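Plendska - Kleinkram im Schlafzimmer
README, zweite Fassung

Worum es geht

Plendska ist eine Sammlung von Fotos und kurzen Notizen über das Aufräumen von kleinen Dingen in Wohnungen. Gemeint sind Sachen, die keinen festen Platz haben: Haargummis, Täschchen, Taschentücher, Deckel ohne Dose, einzelne Wäscheklammern. Große Möbel und Kleidung auf Bügeln gehören nicht dazu. Die Sammlung hat 3.012 Einträge aus 10 Wohnungen. Ein Eintrag besteht aus einem Foto und einer Notiz von einem Satz oder zwei Sätzen.

Dieser Teil beschreibt nur das Schlafzimmer. Küche und Flur haben eigene Dateien, die Vira Zinchenko pflegt.

Aufbau der Ordner

bett/ - Dinge, die auf dem Bett ausgebreitet sind
regal/ - Dinge im Regal oder auf der Kommode
karton/ - Schachteln und Kartons, offen und geschlossen
notizen/ - Textdateien, gleicher Name wie das Foto
woerter.txt - Liste der erlaubten Bezeichnungen

Der Ordner bett/ ist der größte. Das hat einen einfachen Grund: Viele Leute schütten zum Sortieren alles auf die Tagesdecke, weil dort am meisten Fläche ist.
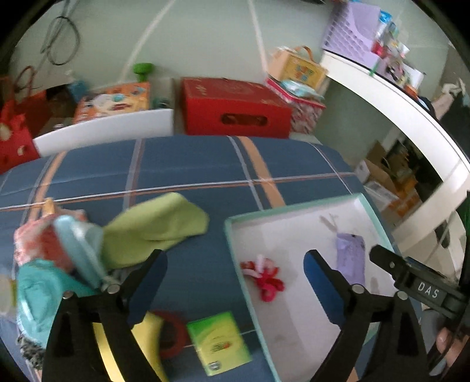 Für die Notizen verwenden wir drei Angaben: Gegenstand, Unterlage und Behälter. Der Gegenstand wird so allgemein benannt, wie man ihn sicher erkennen kann. Wenn man nicht weiß, was in einem Täschchen ist, schreibt man "Täschchen" und nicht "Schminktasche". Als Behälter gilt alles, worin schon etwas liegt, also auch die offene weiße Box mit dem mintgrünen Rand, in der ein Haargummi aus Stoff und ein fliederfarbenes Täschchen liegen. Was noch auf der Decke liegt, zum Beispiel das grüne Päckchen Taschentücher, bekommt bei Behälter den Eintrag "keiner". Kartons hinter dem Bett werden nur dann notiert, wenn man die Farbe klar nennen kann.

Bezeichnungen

Die Wortliste hat Yevdokiia Symonenko angefangen und Miklós Szekeres hat sie im Dezember gekürzt. Früher gab es für Haargummi vier verschiedene Wörter, jetzt gibt es eines. Bei "Tuch" und "Stoff" sind wir noch nicht einig. Bitte "Tuch" nur schreiben, wenn das Stück flach oder gefaltet ist, sonst "Stoffteil". "Deckel" und "Dose" sind getrennte Einträge, auch wenn sie vermutlich zusammengehören.

Farben werden auf Deutsch und klein geschrieben: hellblau, türkis, rosa. Bei gemusterten Sachen nennt man höchstens 2 Farben. Eine karierte Tagesdecke heißt "kariert" mit der Grundfarbe, die Streifen lässt man weg.

Bekannte Probleme

- Gelbe und rote Kleinteile sind oft nur mit "Gegenstand" benannt. Zakhar Shevchuk prüft sie, aber langsam.
- In den Dateien aus der ersten Wohnung fehlt manchmal die Unterlage.
- Muster auf Schachteln sind nicht einheitlich beschrieben, "gemustert" und "bedruckt" kommen beide vor.
- Umlaute in Dateinamen machen unter älteren Systemen Schwierigkeiten. Deshalb ae, oe, ue.

Nutzung

Fotos und Notizen dürfen für Unterricht und Forschung verwendet werden. Bei Weitergabe bitte Plendska nennen und diese Datei mitgeben. Korrekturen an Bethel Alemneh, am besten gesammelt in einer Textdatei und mit dem Namen des Fotos am Anfang der Zeile.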